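Skornirden water sensor kit: three months on the creek

Our landcare group bought the Skornirden starter kit to keep an eye on turbidity and temperature at two spots along Feninside Creek. It comes with 3 probes, a solar-topped logger and a licence for the web dashboard.
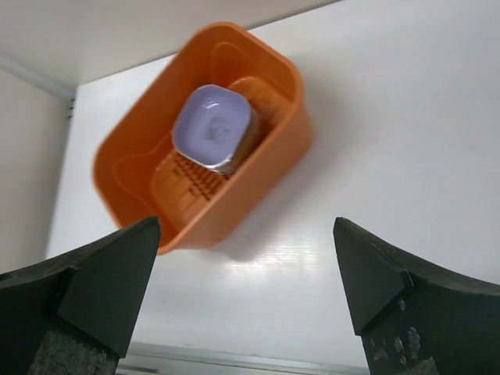 Review by T. Doležal

Setup took an afternoon. The logger joined the mobile network on the second try, and the probes were picked up straight away. Calibration is done through the phone app, which walks you through two solutions and then makes you wait 20 minutes. You can't skip the wait, even when redoing a single probe.

The dashboard is the best part. Readings come in every quarter of an hour and export as a plain CSV file. By the end of October we had 2,343 rows from the upper site, with one gap after a storm. The logger is meant to store readings when the signal drops and send them later. Ours didn't, and support at Trandthorpe (the local distributor) told us to update the firmware. We haven't had a long enough outage since to test it.

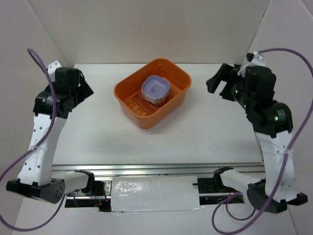
Orange bin and lavender bowl on the bench

Alerts are less useful. You can set a threshold, but there's no way to say how long a reading has to stay over it, so a bit of leaf litter across the turbidity probe sends everyone an email. I've turned them off at the lower site.

Battery life has been fine. The lowest I've seen is 40 per cent, after a run of grey weather. 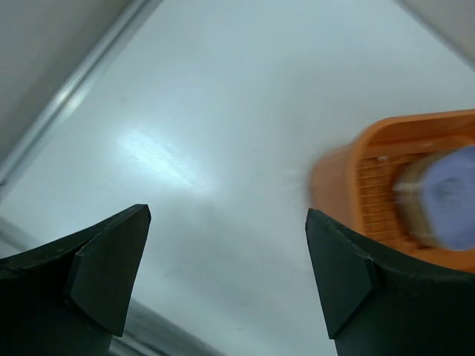

Running costs

The first year of data is included. After that you pay per logger, and the colour-coded map view costs extra. We'll renew the basic plan and do our own maps.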